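About us: how we look after our two-arm robot

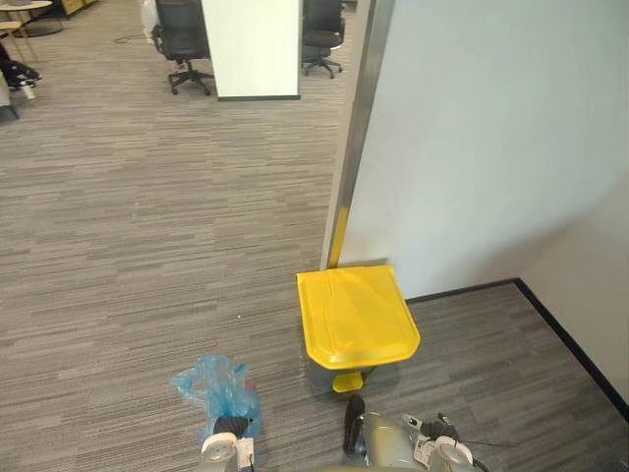 Cường Võ
Robot maintenance, Skornance

Skornance is a small company in Brevilbridge. We prepare one robot with two arms for ordinary office chores, and most of our days go to keeping it in good order. The yellow pedal bin and the blue plastic bag belong to its trash task.

I check the grippers first each morning. I wipe the fingers, then I look at the cable on the right side, where it bends the most. Thin plastic is difficult to hold – a worn finger pad lets it slide. We change the pads after 900 grips, and I write the change in the notebook with my initials.

After new pads we set the zero position of both arms again and run 50 slow closings with no load. If one arm makes a strange sound, we stop and open the joint cover.

The spare parts come from Wollen, a workshop in our street. My colleague Đỗ takes care of the software and keeps the old settings from March, in case we must go back.

Visitors are welcome, but please write to us before you come.

Page updated May 28, 2021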